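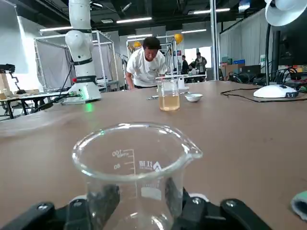
The 100 and the 80, read backwards through the glass.

I have never trusted the numbers on a beaker, and it annoys me that they look so trustworthy. There's a neat line with a neat number beside it and a little maker's logo, and you pour up to the line and feel like you've measured something. What you've done is pour a guess into a nice glass. If you look up the tolerance on an ordinary beaker you'll usually find it's several percent, sometimes right there in the small print, and people still use them as if the line was a promise.

I bring this up because Mirjana Kadrić and I have been arguing about glassware since December. She is of the opinion that everyone who does anything fiddly at home (dyes, inks, soap, photo chemicals, whatever) should own a proper starter set, and she keeps sending me links to one from Lustell. I make iron gall ink in my spare room in Clokevham, in small batches, and I have opinions about starter sets. They're mostly a way of selling you the pieces you need along with the pieces they had too many of.

So, the beaker. I do like the beaker. A wide mouth and a spout are worth paying for, and you can get a stirring rod in there without knocking it on the sides. Clear glass lets you see whether the stuff at the bottom has dissolved. It's a very good container. I'd use it for mixing and soaking and for holding things while I decide what to do with them. I would not use it to measure anything where I cared about the answer, and if the graduation marks disappeared from all of mine tomorrow I don't believe my ink would change.

Mirjana says I'm being precious. She says close enough is fine for most of what people do at home. She may be right about most people. I had a batch turn to sludge after I measured by beaker and I still think about it. 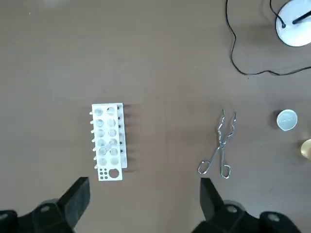 White test tube rack with the crucible tongs next to it.

Then there's the stuff that comes along for the ride. Crucible tongs! Every set has crucible tongs. They're handsome, I'll give them that, all shiny with those long prongs and the little hooked ends, and they look wonderful hanging on a nail. But do you own a crucible? I didn't when I bought my first pair. I used them to get a teabag out of a mug and once to reach a sock behind a radiator. If you heat things in crucibles, fine, buy good ones and check that the tips meet properly, because cheap ones cross over each other and drop whatever you're holding. If you don't, a pair of kitchen tongs is easier on the fingers.

The rack I've come around on, a bit. My complaint about plastic racks is that they're light, and a light rack full of glass is a thing waiting to be elbowed. The old Guérin rack I inherited is wood and weighs about as much as a loaf of bread, and it has never moved. But wood stains and I can never get it clean, and a white plastic one at least shows you the mess. I do like the kind with pegs down the side so tubes can go upside down to drain. I've been standing mine in a dish drainer for years like a fool.

What I'd ask before buying one is whether your tubes fit it. Zenik sells a rack and a pack of tubes on the same page and the tubes rattle around in the holes. I wrote to ask. The reply thanked me for my interest in laboratory solutions.
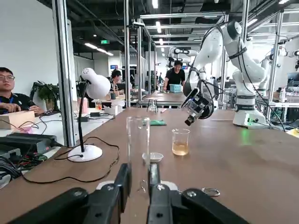 If you only buy one thing for measuring, buy a graduated cylinder. I'm sceptical about nearly everything in these kits and I have nothing bad to say about the cylinder, apart from how easily it falls over. The logic is simple enough: the narrower the column, the more the level moves when you add a little, so a small mistake shows up as a gap you can see. Put the tall cylinder next to that half-filled beaker of pale amber and think about adding one extra spoonful to each. In the beaker you'd never spot it. Get your eye down level with the liquid and read the bottom of the curve, and keep a folded cloth within reach like the green one there, because you will overshoot. A dropper helps for the last bit.

Arlo Kapoor, who reads this blog mainly to disagree with it, will want me to say that a scale beats both of them. Yes, Arlo. I weigh my powders. For anything watery I still find a cylinder quicker, and it doesn't switch itself off in the middle.

The little white dishes are another matter. I was ready to sneer at those too. A shallow white dish looks like something you'd serve olives in. But for ink it's the best test surface I've got. A pale liquid looks like almost nothing in clear glass on a brown table, since the table lends it color, and then you tip a few drops into a white dish and find out what you've made. You could use a saucer. I did use a saucer, until it went back in the cupboard one night with iron in the glaze and there was a discussion. Now the dish lives with the glassware and never goes near the kitchen, and the same goes for everything else on my list.
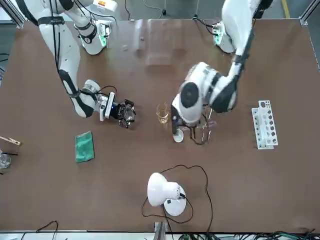 Pale yellow in the beaker, with the rack off to the right.

A word on table space, because the kit sellers never show you any. Their photos have every piece lined up on white like a family portrait. In real use you want the beaker in the middle with room to put your hands on either side, and the rack far enough over that your sleeve won't catch it. Anything that rolls goes in something. I've lost more glass rods to rolling than to dropping, if that makes sense, and a thin pipette is worse.

I also don't believe in the wipe-clean mats. Mine curled at the corners within a month and became a ramp. A bare table with some scuffs on it is fine, and if you're worried about the finish, use a table you don't love.

Mirjana has now ordered the Lustell set, tongs included, and says she'll bring it over so we can pour water from her beaker into my cylinder and see how far off the line is. I've told her my guess. She wouldn't tell me hers. In the meantime, if anyone knows how to get iron stains out of a wooden rack without sanding it, the comments are open. Please don't say lemon juice, I've tried the lemon juice.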